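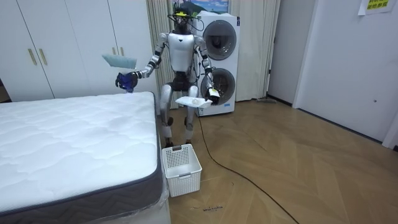
lutfa_patwary
Did it ever get to folding while you were there? I left the Stuvinard open day at 2 and all I got was the talk.

n.salian
I stayed until 4. It had a towel in one gripper and a flat white tray in the other for most of the part I watched, with the basket on the floor by the mattress. One towel got folded. It took 14 minutes.

Davina L
14 minutes is bad. My kid does it in one.

kiyoshi_h
It's a demo in a bedroom with a laundry corner, Davina. Last June the Kedov people only showed theirs at a bench, behind a rope. I'd take slow in a real room over that.

Davina L
I drove 102 miles. I think I can say it was slow.

n.salian
Both fair. I asked about the sensor rig on its head and was told it's an add-on and the wiring will get tidied up. No date given.

lutfa_patwary
Any word on price?

anwara.b
They wouldn't say. The handout said 1,359 practice runs on towels – nothing on shirts or fitted sheets. I asked twice about sheets.

kiyoshi_h
Sheets are a different problem. Navaratnam had a talk on it, I'll look for the link.

Davina L
Would still like to see two towels in a row.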